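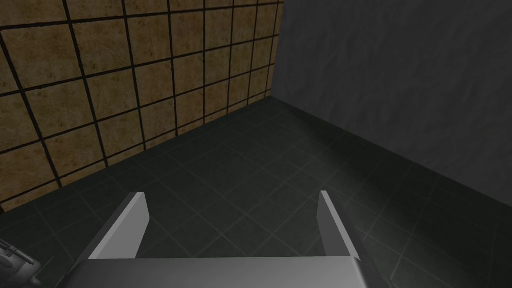
Titden to Open Repair and Reuse Center in Tongate in June

TONGATE - Household goods reseller Titden will open its first repair and reuse center in Tongate this June, in the former Ndlovu furniture warehouse near the rail station. The center will take in used furniture, lamps and small kitchen appliances, repair what can be repaired, and sell the finished pieces on site.

The opening creates 38 jobs, most of them in the workshop. Hiring has started, and applicants do not need repair experience. New staff will spend their first month training in upholstery, wood repair or electrical testing.

Titden signed a ten-year lease on the building last fall. Work since then has included a new roof over the loading bay, new wiring and a ramp at the street entrance. The old Ndlovu sign on the north wall will stay in place.

Residents of Tongate and the nearby towns can drop off items free of charge during opening hours, from 9 a.m. to 6 p.m. Large pieces can be picked up by van if they are booked ahead. The center will not accept mattresses, refrigerators or anything that contains gas.

Every item sold will carry a tag that lists the work done on it and the parts replaced. Electrical goods come with a 175-day guarantee. Prices for dining tables will start at $119, and a shelf near the checkout will hold spare handles, hinges and casters sold by weight.

The company expects to put 300 pieces on the sales floor for opening week. Stock will also be listed through Joto, the online catalog Titden uses at its other stores, and buyers can reserve a piece there for two days before coming in to see it.

Evening repair classes are planned for the fall. The first will cover chair seats and loose joints - later ones will depend on what people ask for at the front desk. Class fees have not been set.

Job listings and the pickup booking form are on the Titden website under "Tongate."

Search news
Enter keyword
Go

Recent releases
Titden extends guarantee on repaired lamps
Joto catalog adds in-store pickup times
Winter opening hours for all Titden stores
Titden changes packaging for mail orders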